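Governance > Meetings > Minutes

Search minutes and agendas Enter keyword Go

We use cookies to remember your settings. Accept Decline

PLULTTHORPE FILM SOCIETY
Minutes of the Programming Meeting
Held 6 August 2024, Bolstead Room

Present: Bimla Negi (Chair), Anju Lodhi, Santosh Garg, Geeta Sisodia
Apologies: Chae-won Ra

1. Minutes of the previous meeting
The minutes were approved with one correction. Under item 4, "matinee" should read "late showing."

2. Fall season
Ms. Lodhi presented the draft schedule. Members agreed to open with the restored print of Greenberg's courtroom drama, subject to written confirmation from the distributor, Irko. The second feature in the family strand remains open. Mr. Garg asked that subtitled titles not be placed on consecutive weekends, as happened in the spring. The schedule will be revised on that basis.

3. Attendance and receipts
Ms. Sisodia reported total attendance of 426 for the summer season and ticket receipts of $2656. Two screenings were refunded in part following the loss of sound in the second reel. The refunds have been deducted from the receipts figure. The report was accepted.
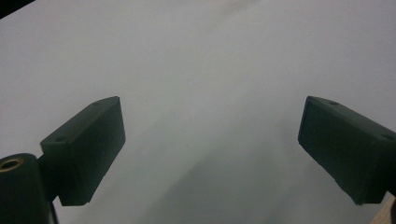

Two green gripper fingers over a white surface

4. Program notes
Members discussed the length of the printed notes. It was agreed that the storyline paragraph should not disclose the ending, and that running time and rating must appear on the first page. Ms. Negi noted that the notes for the June thriller had named the culprit. Draft notes will go to Ms. Lodhi for review before printing.

5. Short film evening
Ms. Ra had submitted a written proposal for an evening of shorts by local directors. The proposal was supported in principle. Members requested a list of titles with confirmed screening rights. Mr. Garg abstained, having a film under consideration.

Action: Ms. Ra to supply the list.

6. Projection
The quotation for a replacement lamp was received and approved. Mr. Garg to place the order.

7. Other business
The door time for evening screenings will remain unchanged. A request to allow late entry after the opening titles was declined.

The meeting adjourned at 8:50 p.m.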